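Início | Fórum | Receitas | Padarias e cafés | Entrar

Este site utiliza cookies para melhorar a sua experiência. Ao continuar, aceita a nossa política de cookies.

Tópico: Lundetti abriu a segunda loja em Rasedcombe - alguém já foi?

amber_entwistle
Bom dia a todos. Peço desculpa desde já pelos erros, o português é a minha terceira língua e ainda escrevo devagar. Sou a Amber Entwistle, alguns de vocês conhecem-me do tópico sobre as farinhas de centeio.

Fui ontem à nova loja da Lundetti em Rasedcombe, na esquina onde antes havia a loja de tecidos. Como sabem, a loja antiga, em Cheetham, é muito pequena e fecha quando acaba o pão. A nova tem forno próprio e coze também para a outra. Comprei um pão de trigo e centeio, dois folhados de maçã e uma fatia de focaccia com abóbora assada. Comi a focaccia lá, de pé ao balcão.

O pão de centeio é muito bom. A côdea é escura, quase amarga, como eu gosto, e no dia seguinte ainda estava húmido por dentro. Os folhados desiludiram-me um pouco. A massa tinha camadas bonitas, mas o recheio era demasiado doce e com canela a mais. 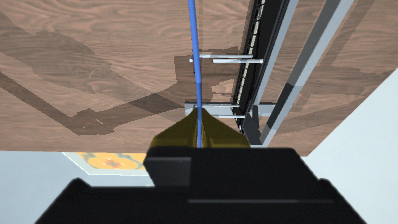 Quanto à focaccia, tenho uma dúvida que gostava de colocar aos mais experientes. A parte de baixo estava quase frita, com muito azeite, e a parte de cima estava macia e um pouco pálida. É assim que deve ser? Em minha casa faço ao contrário, com mais calor em cima, e talvez eu esteja enganada há anos.

mosto_e_mel
Amber, escreves melhor do que muita gente aqui nascida, não te preocupes. A focaccia com o fundo frito é normal, é o azeite no tabuleiro. Pálida em cima é que já não aceito. Ou o forno novo ainda não está afinado, ou tiraram-na cedo para despachar a fila.

Eu fui no sábado e a fila ia até à porta da farmácia. Desisti.

tigela_azul
Discordo totalmente sobre os folhados. Comi o de maçã e achei-o o melhor da casa. Quem não gosta de canela pode pedir o de pera, que leva só baunilha e limão. Também não percebo esta mania de querer tudo pouco doce. É um folhado, não é uma salada.

amber_entwistle
tigela_azul, compreendo o seu ponto de vista. Não disse que era mau, disse que para mim era doce. O de pera não vi na montra, já eram quase quatro horas da tarde. Vou experimentar se chegar mais cedo.

mosto_e_mel, obrigada pela explicação. Então vou pôr mais azeite no tabuleiro e deixar o resto como está.

ze_do_alguidar
E preços? Em Cheetham o pão grande já estava caro no verão. Se subiram outra vez deixo de lá ir, faço em casa.

amber_entwistle
Não guardei o talão, infelizmente. Pareceu-me que o pão custa o mesmo nas duas lojas e que as sandes são um pouco mais caras em Rasedcombe. As sandes de lá são maiores, isso é verdade, e trazem uma salada pequena de funcho.

ze_do_alguidar
Funcho outra vez. Põem funcho em tudo.

mosto_e_mel
O funcho é ótimo e tu és um chato.

levain_73
Trabalhei numa padaria durante bastante tempo e queria acrescentar uma coisa sobre a côdea. Quando a Amber diz "quase amarga", isso vem de uma cozedura longa e de uma fermentação lenta no frio. Muita gente pensa que está queimado e devolve o pão. Na casa onde trabalhei tivemos de começar a cozer menos por causa das reclamações, e o pão perdeu metade do sabor. Espero que a Lundetti não faça o mesmo.

Para quem faz em casa: uma massa com 300 gramas de centeio aguenta bem uma noite inteira no frigorífico. Mais do que isso e começa a ficar ácida demais para o meu gosto.

tigela_azul
A minha fica duas noites e não fica ácida. Depende do fermento, não do centeio.

levain_73
Depende dos dois. O centeio fermenta mais depressa, qualquer padeiro te diz isso. Se a tua não fica ácida em duas noites, o teu frigorífico está muito frio ou o teu fermento está fraco.

tigela_azul
O meu fermento está ótimo, obrigada.

amber_entwistle
Por favor, não discutam por causa do meu pão! Eu deixo uma noite e uso pouco fermento, e até agora correu bem - menos em julho, quando a massa saiu da taça e tive de limpar a prateleira toda.

Queria ainda falar do café, porque alguém me perguntou por mensagem. Na loja nova servem o Cladutach, que é torrado mais claro do que o da loja antiga. É ácido, com um sabor a fruta. Com leite achei-o fraco. Sem leite acompanhava bem a focaccia. A chávena é pequena e há poucos lugares sentados, por isso não é um sítio para ficar a ler uma hora. 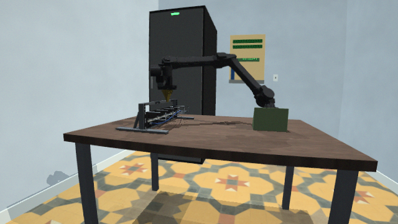
Braço articulado preto sobre um pedestal verde-azeitona, com uma ponta cónica dourada.

mosto_e_mel
O Cladutach não me convence. Prefiro o que tinham antes, mais torrado, à antiga. Mas a minha mulher adora, portanto cá em casa há os dois.

ze_do_alguidar
Café com sabor a fruta. Está tudo dito.

levain_73
Alguém sabe se em Rasedcombe vendem farinha ao quilo? Em Cheetham vendiam, debaixo do balcão, era preciso pedir.

amber_entwistle
Perguntei precisamente isso! A rapariga disse que sim, mas só a de trigo semi-integral, e que a de centeio chega mais tarde este mês. É preciso levar saco ou frasco. Levei um frasco de vidro que era demasiado pequeno e ela encheu-o mesmo assim até cima, e depois a tampa não fechava bem. Cheguei a casa com farinha no casaco.

levain_73
Obrigado. Vou lá quinta-feira de manhã e depois digo se já há centeio.

tigela_azul
Se fores de manhã prova o de pera.

Última atualização: 6 de janeiro de 2026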